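Usidmont open day: board assembly demonstration, session recordings

README, second revision

What this is

Recordings and notes from the two-arm assembly demonstration given at the Usidmont open day in April. The demonstration ran on the Sunday only. Visitors came through in groups, watched one run, and could ask questions afterwards. The data was collected while people were watching, so treat it as demonstration data. It was not made under the conditions we use for our own tests.

Nélida Domínguez ran the robot. Zoriana Marchuk looked after the recording and wrote this file.

Contents

There are 483 clips, grouped into 6 sessions, one for each visitor group. Each session has its own folder with the clips, a plain text log and a short sheet of operator's remarks. Session 2 has no remarks sheet. It was never filled in and we have not tried to rebuild it from memory.

The task

The robot works at a table covered with a dark textured mat. On the mat is a white board with raised plates, drawn outlines and slots, and a set of blue parts. The idea is to pick up parts and move them to the places meant for them. We call the board Flosto, after the folder it was first drawn in, and the log files use that name throughout.
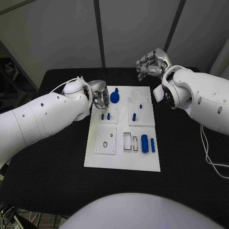
Left hand over the blue gear, right hand raised clear of the board.

Part names used in the logs

gear: the toothed blue part with a peg rising from its middle
peg: any of the small blue pegs
thick cylinder, thin cylinder: the two larger loose parts
plate: any of the raised white pieces on the board
slot: either of the two rectangular openings, logged as wide or narrow

Left and right always mean the robot's left and right. Visitors stood on the other side of a rope and some of them used the words the other way round, so be careful if you are matching the logs against the question sheets.

How the runs were done

The arms were driven by Nélida from a separate station. She gave a short introduction to each group before starting, and that part was not recorded. A clip was started when she called it and stopped when she either released a part or gave up on the attempt. Attempts that were given up are kept in the folders and marked "stopped" in the log. Please leave them in if you pass the data on.

Most of the work in these sessions is done with the left hand. The right was used less, and for long stretches it is simply held up out of the way. 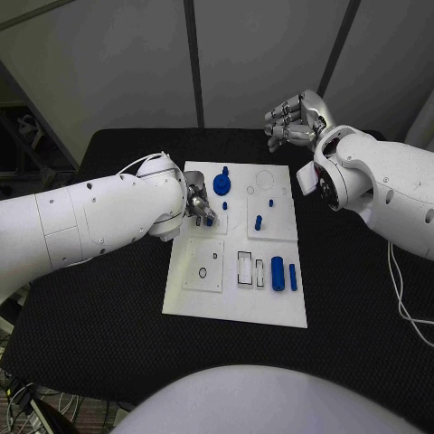 The small parts took longest, and groups tended to go quiet while they were being handled. If you only want a quick look at the material, the peg clips in session 4 are a fair sample. The operator's remarks for that session are also the fullest.

Between groups the board was set back by hand, by eye. The starting positions therefore vary a little from session to session. We did not measure them. Anyone who needs exact positions should work them out from the clips and not from the drawing of the board, which is of an earlier version.

Known problems

Clip numbers restart at 1 in each session. Use the folder name and the clip number together.

The clock on the logging computer was changed partway through session 3. Times before and after the change do not line up.

In session 5 the log uses "pin" for "peg". It is the same part.

Two visitor questions from Nadcombe College were typed into the log for session 6 by mistake. They are harmless and have been left where they are.
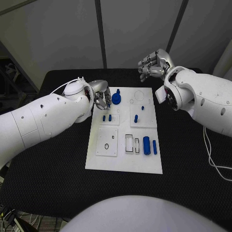

Sound and visitors

No sound is included. Clips in which a visitor could be seen were taken out before the folders were numbered, so there are no gaps in the numbering to show where they were.

Use

The recordings may be used for teaching and for research. Please name the Usidmont open day as the source. The drawing of the board can be had from the Lumbao workshop on request, and it is best to ask for the current one.

Changes since the first revision

Corrected the part names. Added the note on the clock. Moved the question sheets into their own folder.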